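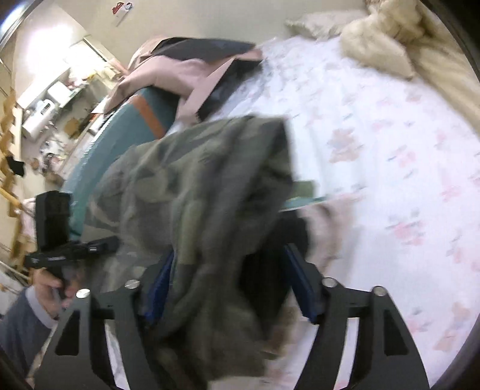

Ustelport was an English-language personal blog written by Celina Kaczorowski. It consisted mainly of weekly round-up posts covering the author's reading, household life and short trips, with occasional book reviews. The first entry was posted on 23 Jul 2010. The blog ran to 141 round-ups before it closed.

History

Kaczorowski began the blog while working as a copy editor. The early entries were short, often under 200 words, and were written in one sitting. After the first year they became longer and were divided under fixed headings: Read, Watched, Cooked and Put Off. The last of these listed chores and letters left undone, and readers began adding their own lists in the comments.

The name comes from a misheard train announcement described in the second post. Kaczorowski later wrote that she had meant to change it.

Ustelport was first hosted on Birent, a small blogging service. When Birent stopped accepting image uploads, the blog moved to Stimo. The comments on the first 71 posts were lost in the move. Part of them was later restored from email notifications kept by a regular reader, Ramesh Mittal.

Guest posts

Each August the author took a break and handed the blog to other writers. Sarla Bhatia wrote the guest entries for two summers and kept the usual headings. Berhanu Gudeta followed with a series on learning to read novels in his third language. Pascal Hollmann contributed a single post, a review of a cookbook, which drew more than 400 comments, many of them about whether dumplings should be salted before or after boiling.

Closure

The final post used the same headings as the others and did not announce an ending. A note added to the sidebar some months later said that the blog would not be updated. Kaczorowski went on to write a printed newsletter, Brøndum, sent to subscribers by mail four times a year. The archive remained readable on Stimo, with comments turned off.

See also

Diary
Personal blog
Newsletter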